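Subject: Re: [arm-learning] How many demonstrations before the first training run?
From: Edeltraud Eberhard

Stolorov wrote:

> We are at 299 demonstrations of the pick task and the policy still
> closes early on one attempt in three. Before we sit down and record
> up to 2,000, does anyone have a feel for whether it is the number or
> the mix? All ours start with the part already in view of the wrist
> camera.

I would look at the mix first. We had the same early closing at Trutcombe last December, and our set was much larger than yours, close to 3,000 by then. Nearly every episode began with the part between the fingers or just in front of them, so the policy had hardly seen a bare table and had no idea what to do with one.

What helped was recording starts where the wrist camera has only table to look at. The operator holds still for 2 seconds with the fingers open, then moves off to search. We log these under their own task name so they can be weighted separately in training.
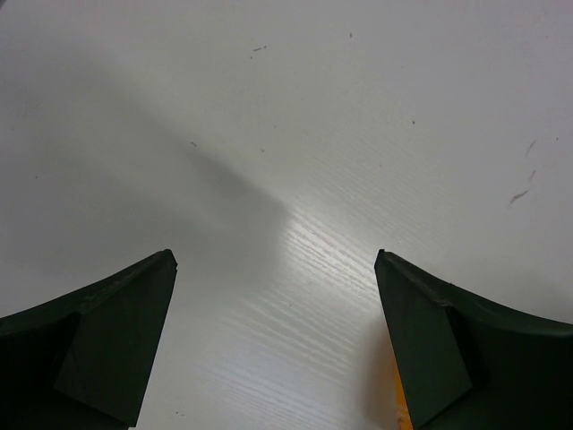
Don't tidy the surface too much between episodes. Specks, scratches and patches of glare are all things the policy will meet later, and if it only learns on a spotless top it may go for the first dark mark it sees. The same goes for shadows. We move the lamp every so often and leave the exposure fixed for the whole session.

Two more points. Check that your trimming script isn't cutting off the still part at the start. Ours was, for weeks, because it dropped any stretch with no joint movement. And keep the failed searches, but label them – Zaugg's converter will skip anything without an outcome field and gives no warning.

I'd add a small batch of empty starts to your 299, retrain, and compare before booking anyone for the long recording. The Oltunden people have a loader that handles the weighting, and I can send you our config for it if that's of use.

Edeltraud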